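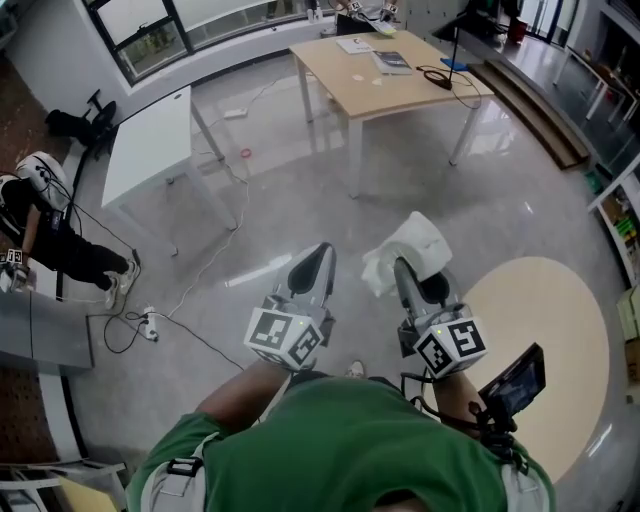

Why does a gripper trajectory that looks fine on the plot still produce a policy that shuts its fingers too early?

Most of the time the pose stream and the finger width stream are on different clocks, and the offset between them moves during the session.

I spent most of April on this. Our pose comes from the marker cubes, solved per image and then smoothed. Finger width comes from a separate process with its own timestamps. The original loader joined the two by nearest timestamp, which is fine if both clocks are honest. Ours weren't. The width process stamped each sample when it was written to the buffer, and the buffer flushed in batches, so a sample could carry a time up to 28 ms later than the moment it described. On slow moves you can't see it. On a quick pinch the fingers have closed before the data says they have started, and whatever correction you apply as a constant is right for one episode and wrong for the next.

The join now lives in Caststead, our episode builder, and it runs in two passes. The first estimates a coarse offset per episode by cross-correlating finger width with the distance between the finger markers. The second fits a slope, so that drift over the episode is taken out too. If the residual after the second pass is above threshold, the episode is rejected and written to a list with the reason. I had wanted to interpolate over the bad parts instead. Nataša Perić talked me out of it, and she was right - an interpolated grasp is a grasp that no one made.

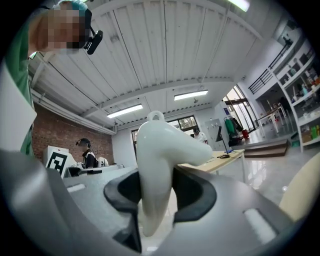 Small rigid objects are where the residual is most useful, as the width stops changing sharply at contact and gives the fit a clean edge. Cloth is much worse. The width curve sags to its minimum with no clear corner, and the correlation peak comes out broad enough that the first pass will happily pick a neighbour. For those episodes I now borrow the offset from the nearest rigid-object episode in the same session and run only the slope fit. It is a hack, and it is flagged as one in the metadata.

After rebuilding the set, 17 episodes were rejected. I replayed all of them in Dredier. Most had a long marker dropout in the middle, which the old loader had bridged with a straight line without logging anything. The rest had a restart of the width process part way through, so there were two offsets and no single line could fit both. Splitting at the restart would recover them, but I haven't written that yet.

One thing left open is the smoothing. It is a zero-phase filter, run forwards and backwards over the whole episode, so it looks into the future. That's acceptable offline. The controller can't do the same, and its causal filter adds a lag of its own that the training data knows nothing about. I'm inclined to train on the causal version and accept the noisier poses. The config key is pose.filter_mode if you are on the same branch, and the default is still the old behaviour until I've compared both on the cloth task.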